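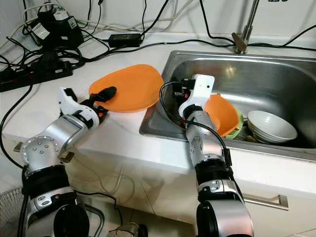
Kitchen Station Tips: Dishes and Sink Work
Ellora Teaching Kitchen, Nukville
Revised 21 May 2025

These tips are for operators who record dish-handling examples at the kitchen stations. They assume that the reader has completed the introductory session and can move both arms without assistance. Questions about the arms themselves belong in the equipment handbook.

Before the first recording

Clear the sink of anything that is not on the task card. Food scraps left in the basin teach the system nothing useful and may clog the drain strainer. If the card calls for soiled dishes, use the prepared paste from the refrigerator. Real leftovers dry at different rates, and two recordings made an hour apart will not match.

Check the power supplies and cords at the back of the counter. Plugs and power strips should stay well away from the faucet, and any task with running water requires a station that has been approved for it. Dry tasks may be recorded at any station. An operator who finds water on the counter near a cord should stop, leave the cord alone, and call the floor lead.

Choosing and placing dishes

Plastic plates and bowls are preferred for new operators. Ceramic bowls may be added once an operator has 101 accepted recordings. Stack ceramic pieces before the session begins and keep the stack low enough that the wrist camera can see over it.

Change the starting layout between recordings. A plate may begin flat on the counter in one example and lean against the sink wall in the next. Operators tend to return to a favorite arrangement without noticing, and the Pandeck log now flags a series in which the starting positions are too much alike. Moving one dish by the width of a hand is enough to clear the flag.

Colanders and baskets deserve special care. Their openings can catch a finger pad, and a hard pull will bring the whole basket up with the arm. Approach the rim from above and back out along the same path.

Picking up flat items

A plate lying flat on a counter is the most common cause of a rejected recording. The following method has given the best results:

Place one finger at the near edge of the plate and press lightly.
Draw the plate toward the front of the counter until the rim hangs over.
Close the gripper on the rim, pause, and lift.

Do not pry at the plate from the side. It scratches the finger pads and the plate usually spins away.

A bowl standing on its edge in the sink is easier. Grip the upper rim, straighten the bowl while it is still touching the basin, and only then raise it. Keep the other arm still during the lift unless the card asks for both.

Mistakes and retries

A small mistake that is corrected smoothly should be kept. The first Lu model was trained on 1585 recordings, nearly all of them perfect, and it had no idea what to do when a bowl slipped. The October set added 454 recordings with a slip and a recovery, and these proved more valuable than their number suggests. Please do not stage a mistake - the movements look different, and reviewers will remove them.

Discard the recording if a dish leaves the counter, if a cable is caught by either arm, or if a person reaches into the work area. Mark the reason in the log before starting again.

Care of the station

Wipe the finger pads with a damp cloth at the end of each session and let them dry in the open position. Use plain water. Dish soap leaves a film that makes smooth rims harder to hold.

Follow the cable along each forearm by eye before and after work. It should have enough slack for the wrist to turn fully, with no loop wide enough to hook a faucet or cabinet handle.

Wash the dishes by hand in the service sink, return them to the marked shelf, and report chipped pieces on the supply sheet. Replacement plates are ordered on the first of each month.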